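Was kostet ein Roboter, der in der Küche hilft?
Ein Sachtext für Kinder ab der dritten Klasse

Herausgegeben von der Bildungsstelle Dustirden, Bereich Technik und Alltag
Stand: October 24, 2018

Wenn eine Schule, ein Museum oder ein Labor ein neues Gerät anschaffen möchte, muss vorher viel überlegt werden. Bei einem Stuhl ist das einfach. Man schaut, wie viel der Stuhl kostet, und prüft, ob genug Geld vorhanden ist. Bei einem Roboter ist es schwieriger. Ein Roboter besteht aus vielen Teilen, er braucht Strom und Platz, und es muss jemanden geben, der ihn bedienen kann. In diesem Text erklären wir, wie Erwachsene den Kauf eines Roboters planen und welche Wörter dabei wichtig sind.

Zuerst kommt die Aufgabe

Am Anfang jeder Planung steht die Frage, was der Roboter tun soll. Diese Frage klingt leicht. Sie muss aber sehr genau beantwortet werden. »Er soll in der Küche helfen« genügt nicht. Soll der Roboter einen Deckel anheben? Soll er gefüllte Teigbrötchen auf einen Teller legen? Oder soll er den Tisch abwischen? Für jede dieser Aufgaben braucht man etwas anderes.

Gefüllte Brötchen, die im Dampf gegart werden, heißen auf Chinesisch Baozi. Ihr Teig ist weich. Drückt man zu fest, bekommt er eine Delle oder reißt. Hält man zu locker, fällt das Brötchen herunter. Menschen lernen schon als kleine Kinder, wie fest sie zugreifen müssen. Bei einem Roboter muss das eingestellt oder geübt werden, und dafür benötigt er einen passenden Greifer. Der Greifer ist die Hand des Roboters. Viele Greifer haben zwei Finger, die sich aufeinander zubewegen. 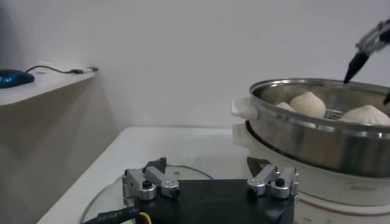
Warum man denn nicht einfach den teuersten Greifer nehme, der könne doch bestimmt alles, wollte ein Kind bei einer unserer Veranstaltungen wissen. Die Frage ist berechtigt, und auch Erwachsene stellen sie. Ein teurer Greifer ist oft besonders stark oder besonders schnell. Für ein weiches Brötchen braucht man beides kaum. Wer viel Geld für Kraft ausgibt, hat vielleicht keines mehr für weiche Fingerspitzen. Deshalb wird die Aufgabe aufgeschrieben, bevor jemand in einen Katalog schaut. Dieses Schriftstück heißt Anforderungsliste.

In einer Anforderungsliste steht zum Beispiel:
Wie groß ist der Gegenstand, der gegriffen wird?
Wie schwer ist er?
Ist er hart oder weich?
Kommt der Greifer mit Dampf in Berührung?
Wie weit muss der Arm reichen?

Der Punkt mit dem Dampf wird leicht vergessen. Dampf besteht aus Wasser, und Wasser kann elektrische Teile beschädigen. Ob ein Greifer Feuchtigkeit verträgt, steht im Datenblatt. Ein Datenblatt ist eine Art Steckbrief, den der Hersteller zu seinem Gerät schreibt.

Was alles Geld kostet

Als Beispiel nehmen wir das Vorhaben Jorari. So heißt ein Küchenprojekt im Alemayehu-Haus in Dustirden. Dort wurde ein Greifer der Firma Tiltance ausgewählt. Er kostet 1382 Euro. Damit ist allerdings erst ein einziger Posten bezahlt. Ein Posten ist eine Zeile in der Rechnung oder im Plan.

Zum Greifer gehört ein Arm, der ihn bewegt. Zum Arm gehört ein Steuergerät, das dem Arm die Befehle gibt. Dazu kommen Kabel, und davon sind es meist mehr, als man zuerst denkt. Durch manche Kabel fließt der Strom, durch andere laufen Nachrichten zwischen dem Computer und dem Greifer. Ein Kabel muss lang genug sein, damit sich der Arm frei bewegen kann. Es darf aber nicht so lang sein, dass es überall hängen bleibt. Wer die Kabel beim Planen übersieht, muss später nachbestellen und warten.

Auch eine kleine Kamera gehört häufig dazu. Sie kann am Handgelenk des Roboters sitzen und schaut dann an den Fingern entlang nach vorn. Der Computer bekommt auf diese Weise Bilder von dem, was der Greifer gerade vor sich hat. Bei zwei Armen wird für jedes Handgelenk eine eigene Kamera eingeplant. Die Halterung für die Kamera ist wieder ein eigener Posten, und die passenden Schrauben muss ebenfalls jemand bestellen.

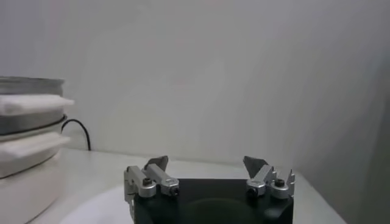 Neben den Geräten gibt es Kosten, die man nicht anfassen kann. Die Menschen, die den Roboter aufbauen, bekommen Lohn. Manche Programme müssen bezahlt werden, bevor man sie benutzen darf. Häufig wird außerdem eine Schulung gebucht. Das ist ein Unterricht für Erwachsene, in dem sie lernen, wie man den Roboter sicher einschaltet und wie man ihn im Notfall sofort anhält. An dieser Schulung sollte auf keinen Fall gespart werden.

Einmal bezahlen und immer wieder bezahlen

Wer Geld einplant, unterscheidet zwei Arten von Kosten. Die erste Art heißt Anschaffungskosten. Sie fallen an, wenn man etwas kauft. Die zweite Art heißt laufende Kosten. Sie kommen immer wieder, solange man das Gerät benutzt. Ihr kennt das vielleicht von einem Haustier: Der Käfig wird einmal gekauft, das Futter dagegen jeden Monat.

Ein Roboter frisst kein Futter, aber er verbraucht Strom. Seine Fingerspitzen nutzen sich ab, so wie die Sohlen von Turnschuhen. Kabel können brechen, wenn sie sehr oft gebogen werden. Im Plan für Jorari stehen deshalb 300 Euro im Jahr für Ersatzteile. Wird in einem Jahr weniger gebraucht, bleibt der Rest für das nächste Jahr stehen. Einen solchen Geldbetrag, den man für später aufhebt, nennt man Rücklage.

Wichtig ist außerdem die Nutzungsdauer. Damit ist gemeint, wie lange ein Gerät voraussichtlich verwendet werden kann. Beim Greifer im Alemayehu-Haus rechnet man mit bis zu fünf Jahren. Danach könnte ein neuer nötig sein. Wer klug plant, beginnt schon vorher mit dem Sparen.

Dinge, die keine Roboter sind

Für eine Küchenaufgabe benötigt man auch gewöhnliche Küchengeräte. Dazu gehören ein Dampfgarer oder ein elektrischer Topf mit einem Einsatz zum Dämpfen, ein Deckel und ein Teller. Diese Dinge sind im Vergleich zum Roboter günstig. Trotzdem müssen sie in den Plan, denn ohne sie kann nicht geübt werden.

Bei der Auswahl achten Fachleute auf andere Eigenschaften als beim Einkauf für zu Hause. Ein Griff, der seitlich absteht, lässt sich von einem Greifer leichter fassen als ein ganz flacher. Ein Deckel aus durchsichtigem Glas ist für Menschen praktisch, weil sie hindurchsehen können. Für eine Kamera kann er schwierig sein. Glas hat kaum eine eigene Farbe, und der Computer erkennt manchmal schlecht, wo der Deckel aufhört und der Tisch beginnt. Blanker Edelstahl spiegelt, und in der Spiegelung erscheinen Dinge, die an dieser Stelle gar nicht stehen. Manche Gruppen kaufen solche Gegenstände mit Absicht, weil der Roboter auch mit schwierigen Dingen zurechtkommen soll.

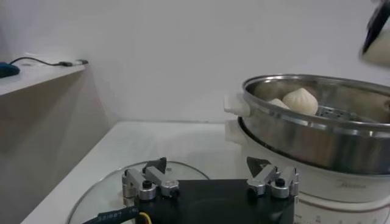
Es empfiehlt sich, zerbrechliche Gegenstände doppelt zu beschaffen. Fällt ein Teller herunter, kann die Arbeit mit dem zweiten weitergehen. Wählt man dabei zwei gleiche Teller, muss an den Einstellungen des Roboters nichts geändert werden.

Auch der Tisch ist ein Posten. Er soll fest stehen und darf nicht wackeln, wenn sich ein Arm bewegt. Er muss so hoch sein, dass der Roboter die Tischplatte gut erreicht. Daneben braucht man eine Ablage für die Dinge, die während der Arbeit nicht im Weg liegen sollen. Steht nur ein kleiner Raum zur Verfügung, wird vorher eine Zeichnung angefertigt. Auf ihr wird eingetragen, wie weit die Arme reichen. In diesem Bereich darf sich niemand aufhalten, solange der Roboter arbeitet.

Angebote vergleichen

Wenn die Liste fertig ist, werden Firmen angeschrieben. Jede Firma teilt mit, was sie liefern kann und wie viel Geld sie dafür verlangt. Dieses Schreiben heißt Angebot. In Dustirden gilt für Projekte wie Jorari die Regel, dass drei Angebote eingeholt werden. Der niedrigste Preis gewinnt dabei nicht automatisch. Es wird auch gefragt, wie lange die Lieferung dauert und ob die Firma bei einer Reparatur hilft – manche Firmen tun das kostenlos, andere schreiben dafür eine Rechnung.

Ein Beispiel dafür ist die Lieferzeit. Soll im Mai mit dem Üben begonnen werden, nützt ein günstiger Arm wenig, der erst im Sommer ankommt. Die Menschen, die mit ihm arbeiten wollen, müssten so lange warten, und auch das Warten kann Geld kosten.

Einer oder zwei Arme?

Eine besonders teure Entscheidung betrifft die Zahl der Arme. Mit einem Arm lässt sich vieles erledigen. Man kann ein Brötchen aus dem Einsatz nehmen und auf den Teller legen. Schwieriger wird es, wenn der Deckel gehalten werden muss, während im Topf etwas geschieht. Dann ist ein zweiter Arm eine große Hilfe. Er braucht jedoch einen eigenen Greifer und eigene Kabel, und die beiden Arme dürfen nicht zusammenstoßen. Das Programm wird dadurch umfangreicher, und die Vorbereitung dauert länger. 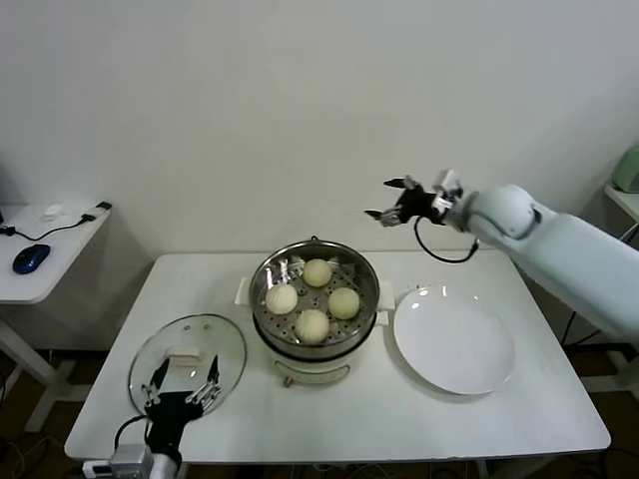
Manche Einrichtungen kaufen deshalb zunächst einen Arm und lassen auf dem Tisch und im Plan Platz für einen zweiten. Andere entscheiden sich sofort für beide, damit sie zueinander passen und vom selben Hersteller kommen. Welche Lösung richtig ist, hängt wieder von der Aufgabe ab, die am Anfang aufgeschrieben wurde.

Zum Selbermachen

Überlegt euch in der Gruppe eine kleine Aufgabe, die ein Roboter in eurem Klassenzimmer übernehmen könnte, zum Beispiel das Einsammeln von Stiften. Schreibt alles auf, was dafür angeschafft werden müsste. Markiert mit einem blauen Stift, was nur einmal bezahlt wird, und mit einem roten Stift, was immer wieder Geld kostet. Tauscht eure Liste danach mit einer anderen Gruppe und prüft, ob dort etwas fehlt.

Wörter zum Nachschlagen

Anforderungsliste: Sie beschreibt, was ein Gerät können muss.
Angebot: Eine Firma nennt Ware, Preis und Lieferzeit.
Anschaffungskosten: Geld, das beim Kauf bezahlt wird.
Laufende Kosten: Geld, das während der Nutzung immer wieder gebraucht wird.
Nutzungsdauer: Die Zeit, in der ein Gerät voraussichtlich verwendet werden kann.
Rücklage: Geld, das für spätere Ausgaben aufgehoben wird.

Lehrkräfte können diesen Text für den Unterricht vervielfältigen. Gedruckte Hefte sind bei der Bildungsstelle Dustirden erhältlich.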